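Trotcombe Reading Circle
Minutes of the meeting held 09/03/2022, back room, Tanine Street Library

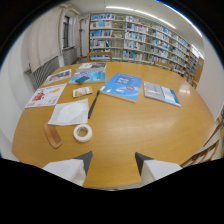
1. Present and apologies
Gyu-bin Song in the chair, Mrs. Lomer, Mr. Ham, the Pruitts (both), and the secretary. Apologies from Dell, who has a cold, and from Walter, who has not finished the book and has the decency to say so.

2. Minutes of the last meeting
Approved, after Mr. Ham asked that "ranted" be changed to "spoke at length." Changed.

3. The long novel
Discussion of the summer choice, all 1,154 pages of it. Mrs. Lomer thought the middle could have gone. Mr. Pruitt thought the middle was the only good part and that the ending could have gone. Mrs. Pruitt had stopped at page 43 and felt she had got the idea.

Mr. Ham spoke at length on the whaling chapters. The chair thanked him. Mr. Ham said he was not done. The chair thanked him again.

Votes on whether members would recommend it to a friend: 2 for, the rest against, with Mrs. Lomer asking which friend.

4. Next choice
Gyu-bin proposed something under 300 pages. Carried before the sentence was over.

Titles put forward were a book of short stories, a life of a beekeeper, and the sequel to the long novel (Mr. Ham). The short stories won. Members are to read the first four and may read the others if they get carried away.

5. Money
The tin holds $21 and a foreign coin. Mr. Pruitt says the coin is not his. It was agreed to spend the money on coffee that people will drink, the present coffee having been bought in bulk by Walter. Coin to stay in the tin.

6. Overdue books
The library has asked again for the large-print atlas. Mrs. Lomer believes it is in her car -- or was, before she sold the car. She will call her nephew.

7. Other business
Mrs. Pruitt asked whether the heating could be turned down. Mr. Pruitt asked whether it could be turned up. Left with the library.

Snacks next time: Dell, if well. Mr. Ham offered his date loaf again. Noted.

Meeting closed when the lights were switched off at the desk.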